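Drop shoulder

A drop shoulder, also called a dropped shoulder or dropped armhole, is a garment construction in which the seam joining the sleeve to the body sits below the natural shoulder point, on the upper arm. It is used in knitwear, sweatshirts, nightwear and loose coats. The body is cut or knitted with little or no armhole shaping, and the top of the sleeve is straight or very slightly curved.

Construction

In its plainest form the drop shoulder is made from four rectangles or near rectangles: front, back and two sleeves. The front and back are joined at the shoulders, the sleeves are sewn along the side edges, and the underarm and side seams are closed in one continuous line. The only shaping needed is at the neck and, in most patterns, along the length of the sleeve, which narrows toward the cuff.

The depth of the armhole equals half the width of the sleeve top. Because the body does not narrow at the underarm, the width across the shoulders is the same as the width at the chest. Surplus fabric collects under the arm when the arm is lowered. Makers reduce this by lowering the sleeve angle, by adding a short horizontal bind-off at the underarm (the modified drop shoulder), or by inserting a square or diamond gusset.

Sleeve length is measured from the seam and not from the shoulder point. A body with a wide chest therefore takes a shorter sleeve, and patterns commonly state the distance from center back to wrist so that the two can be adjusted together.

History

Garments made from straight loom widths have used this construction in many regions, since it wastes almost no cloth. Work shirts and smocks were cut in this way, usually with an underarm gusset. Hand knitters of fishing sweaters adopted a related form in which the body was worked in the round and stitches for the sleeves were picked up along the armhole edge.

In machine knitting the shape was favored for its low number of shaping operations. The Caranard pattern series used it for all of its beginner designs, and the Tavares mill produced drop shoulder pullovers on flat frames in 14 gauge and coarser. The Plekosau catalog of hand-knitting leaflets lists 2,566 designs, of which 600 are classed as drop shoulder or modified drop shoulder.

Measurement and blocking

Finished knitwear is measured flat, without stretching. Chest width is taken directly below the underarm, and body length from the highest point of the shoulder to the lower edge. The Fleltis grading chart allows 30 mm of difference between the two sleeves before a piece is rejected, a tolerance that other makers regard as generous. 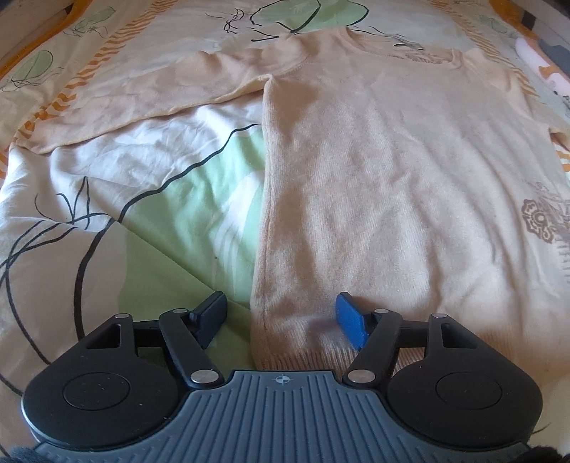 The underarm is the main reference point in laying out a drop shoulder garment, as both chest width and sleeve depth are read from it. It should lie flat before any figure is taken. On a long-sleeved sweater spread on a bed sheet, the side edge of the body may fall straight while the corner at the underarm folds and lifts off the bedding, and wrinkles may remain along the top of the sleeve. Both conditions affect the reading and are smoothed by hand, working from the body outward.

Variants

The modified drop shoulder has a shallow rectangular notch at the underarm. The saddle drop shoulder extends a narrow strip of the sleeve to the neck. Garments in which sleeve and body are made in one piece with no seam are classed separately as dolman or kimono sleeves.

See also

Set-in sleeve
Raglan sleeve
Gusset
Blocking (textile arts)

Page last edited 13/01/2022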